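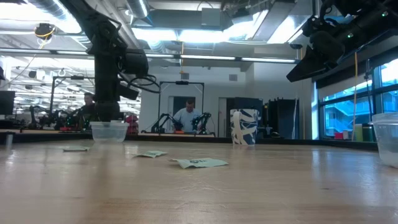
Good afternoon, and thank you for staying for the last session on Friday. My subject is how a software update reaches a phone, and why two people with the same phone can wait very different times for it. I work on the release side, so I will speak mostly about the part between "the build is finished" and "the customer sees the message". Think of the table on the slide, with three small pieces of green paper on it at different distances. The nearest piece is the customer who gets the update on the first day. The farthest one has the same phone and the same contract, and still waits. I will come back to these three customers during the talk.

(Next slide. Wait until the room is quiet.)

First, some words about the case. Last year we prepared an update for the Nemard phone. It was a middle-sized update: security fixes, a new camera menu, and one change in how the phone frees storage space. The phone was sold by three operators, Ludmont, Holalance and Vieira, and also without any operator, in normal shops. So we had four versions of the same software. The difference between them is small on paper. It is the start screen, some network settings, a few apps that the operator wants to have there. But each version must be built, signed and tested by itself.

The shop version went out in March. Ludmont followed 9 days later. Holalance needed 17 days. Vieira was the last, and I will explain that one in detail, because I learned the most from it.

(Show the timeline. Do not read the dates aloud, they can see them.)

What happens in these days? Many customers believe that the operator simply holds the update in a drawer. I believed it too before I had this job. In our case the operator received the build and ran its own test list. The Ludmont list had 66 tests. Some of them are things we have already tested, for example making an emergency call while a download is running. They test it again, and I find this correct, because it is their network and they answer for it. If one test fails, the build comes back to us, we repair it, and the list starts again from the first test. Please remember this last point. One small error does not cost one day. It costs the whole list.

With Vieira the error was in voicemail. After the update, the voicemail icon stayed on the screen even when all messages were heard. The call worked, the messages worked, only the icon was wrong. My first opinion was that this is not serious and we can repair it in the next update. Vieira did not agree. They told us that an icon like this brings many calls to their support line, and every call costs them money. I had no answer to that. We repaired the icon, and the list started again.

(Drink some water here. I speak too fast after this slide.)

Now the second part, the rollout itself. When the operator says yes, we do not send the update to all phones in the same hour. We open it for a small group and we watch. What we watch is quite simple: how many phones download it, how many install it, how many restart correctly, and how many have less battery on the next day than they had before. If the numbers are good we open the next group. On the Nemard phone we used 11 groups. Today I would use fewer, because the last groups were so similar that we learned nothing new from them.

This is the reason for the difference between my first and my second customer. They are with the same operator, maybe they even live in the same house. One phone is in an early group and the other is in a later group. The choice is made by a number inside the phone and it has no relation to how good a customer you are. I say this because I get this question every time, usually from somebody a little angry.

The third customer, the farthest one, is a different case. This phone is allowed to have the update, but it has no room for it. The download needs free space, and then the installation needs more free space to unpack. On the old software, the phone checked only the first of these two. So the customer downloaded everything, waited, and then read "Update failed". There was no explanation in the message. We corrected this, but you see the problem: the correction is inside the update that the customer cannot install.

For these people we offered the update by cable, through the computer program. The computer does the unpacking, so the phone needs much less space. It was a good solution and very few people used it. The program was hard to find on our website, and the instructions began with a page of warnings. I wrote a part of these warnings. I would write them shorter now.

(If there is time: show the old warning page. If it is later than 4:40, skip it.)

Some practical advice, for those of you who prepare updates for phones or for any other device that is sold by a partner.

Ask the partner for the test list before you start to build. We asked Vieira after, and the voicemail test was there in the list, in clear words. We could have run it ourselves in one afternoon.

Check the space for download and for installation together, and tell the customer how much must be deleted. A number is better than "not enough space".

Publish the cable method on the same day as the first wireless group. Put it on the same page, too.

Write to your support team which group is open today. Our support people learned it from customers on the forum, and this was not pleasant for them.

And please do not announce a date that belongs to somebody else. We wrote "coming this month" for all three operators. For two of them it was true. The Vieira customers had kept a copy of the sentence, and they sent it to us many times.

(Last slide, with the contact address. Leave it on the screen.)

I have left ten minutes for questions. If you ask about the price of the operator tests, I am not allowed to answer, but everything about the groups and the storage check I can discuss, also after the session at the door.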